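Home | News | Events | Projects | People | Contact

Print this page | E-mail this page

Simulated kitchen counter draws visitors to Jarkham open day

November
By Annatjie Nel

The Jarkham robotics laboratory in Plondport opened its doors to the public this month for an afternoon of demonstrations, the main one being a manipulation policy tested entirely in simulation. Visitors were able to watch the software at work on a large screen in the ground-floor seminar room, put questions to the staff and, for part of the session, choose which object the arm should be told to handle next.

The laboratory has been working since the spring on a method for judging robot control software before it is loaded on to a real machine. The usual practice is to run each new version on a physical arm, with someone standing by to reset the table after every attempt. That is slow, and the results vary with the lighting, the wear on the fingers and the patience of the person doing the resetting. The Jarkham approach moves most of the early trials into a rendered room, where the same starting layout can be restored exactly and the same instruction given again.

The simulator, called Drirkis, is built in layers. A physics engine works out contacts and joint loads, a separate renderer produces the camera views, and a scheduler hands out starting layouts and records the result of each trial. The control software receives only the rendered views and the joint readings, as it would on a real arm. It has no access to the true positions of the objects, although the scoring program does.

Frans Dijkstra, who leads the simulation work, opened the session with a short account of how the layouts are put together. Household objects are drawn from a shared library and placed on a counter, some within easy reach and some behind others. Sizes and surface finishes are deliberately mixed. A roll of paper towel, a mug, a spatula and a small ball each call for a different approach by the gripper, and a tomato set near the counter edge leaves little room for error. 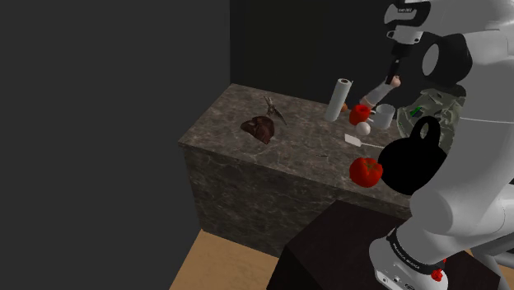 Annelise, writing in the visitors' book, thought the choice of objects was the strongest part of the demonstration, but asked why the instructions were all so short. A person in a kitchen would say "not that one, the other one", she wrote, and she would have liked to see how the software coped with it.

Dijkstra took up the same point in the discussion. The present instructions follow a fixed pattern of one verb and one or two objects, and corrections given part-way through a movement are not yet supported. The group intends to add them once the scoring of simple instructions has settled. At present a trial is scored on the final position of the named object, with a deduction if anything else on the counter has been pushed beyond a set distance.

The test set shown at the open day holds 2,000 starting layouts. Of these, 1,937 passed the automatic check that every object is stable and that the named object can be reached from the arm's rest position. The remainder were set aside. Most of the rejected layouts had round objects that rolled before the trial began, and the others placed the target too close to the limit of the arm's travel. A further 900 layouts are held back and will not be used until the control software has been frozen.

Much of the discussion concerned the views from close to the gripper. A camera mounted near the fingers gives a good view of the point of contact, but large parts of the counter may be hidden by the arm itself or by whatever lies between the fingers. Wide, shallow objects such as lids are awkward in this respect. The software must then rely on the other cameras, or on what it recorded earlier in the movement, to keep track of anything underneath or behind.

Several visitors asked how far results of this kind can be trusted. Dijkstra said that the simulator was not expected to predict the exact success rate of a real arm. Its purpose is to put versions of the software in the right order, so that only the better ones go forward to bench trials. He gave friction as the main source of error. Smooth objects tend to slip differently under the simulated fingers than they do under real ones, and the group is measuring its own set of kitchen items in order to correct the values.

Cluttered layouts make up a separate part of the test set. In these, objects may lie on their sides or touch one another, and the gripper has to close on one of them without shifting its neighbours more than the scoring allows. 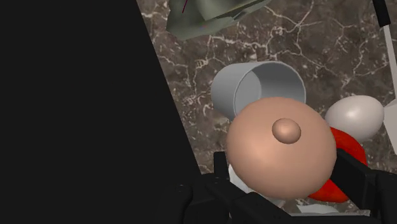 Bench trials and next steps

The next stage will be carried out with Wijaya, which is supplying the test bench and the fixtures for it. The plan is to repeat a portion of the simulated layouts with physical objects, using 2 versions of the control software, and to compare the order in which the simulator and the bench place them. Object positions will be marked by a projector fixed above the bench, which should shorten the time needed to reset it between trials.

The scoring program and the layout descriptions will be released when the comparison is finished. The object library will follow later, after the friction values have been revised. Groups wishing to submit their own control software for the held-back layouts should write to the laboratory office in Plondport, stating the camera views and joint readings their software requires.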